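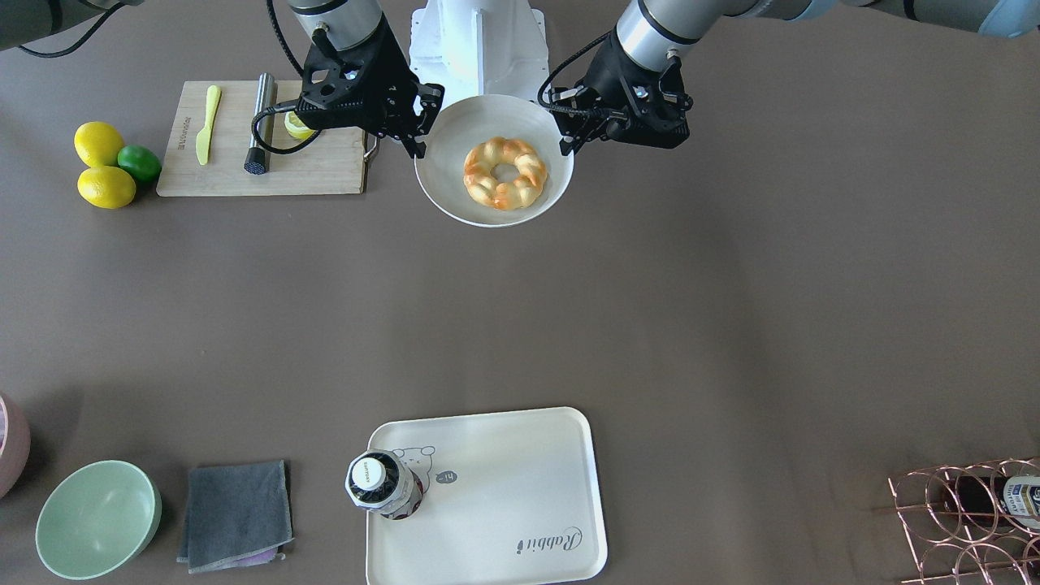 Section 4. Baking and serving the ring loaf

I wrote this part of the Clurkska guide after Angelica Dagdag asked me how I get my bread ring from the oven to the table in one piece. So these are my own steps, the ones I use at home in Cudstead, and you can bend them a bit!

Before you start, clear a good stretch of counter. You'll want a cutting board, a shallow round bowl with a wide rim (plain white looks lovely against the crust) and a clean kitchen towel.

1. Make the dough from Section 3, using 700 grams of flour. Let it rise until it looks puffy and holds a dent when you poke it.

2. Divide it into 2 ropes, twist them together and pinch the ends into a ring. Leave the hole bigger than you think it should be -- mine closed up completely the first few times.

3. Cover it and let it rest for 20 minutes while the oven heats.

4. Bake until the raised parts are a deep golden brown. The creases will stay paler, almost cream, and I like them that way.

Caution: the tray and the steam are both very hot. Use dry mitts, and keep your face back when you open the oven door.

5. Slide the ring onto a rack and leave it alone for 19 minutes. (Yes, I set a timer for that. I get impatient.)

6. Put both hands under the ring, spread your fingers and lower it flat into the bowl. Don't pick it up by one side or the twist may open.

7. Carry the bowl with a hand on each side of the rim, and keep it level.

Note: a deep bowl traps steam under the loaf and the bottom goes soft. If a deep one is all you've got, fold a napkin underneath.

8. To slice, move the ring to the cutting board and cut across the twist with a bread knife, using long strokes and hardly any pressure.

Note on boards: wash a wooden board by hand and dry it standing up. I left mine soaking overnight last February and it's had a wobble ever since.

Leftovers keep until the next day, wrapped in the towel. Séverine Lecomte toasts hers with butter and salt, and I've started doing the same. For the sweet version with orange glaze, go to Section 5.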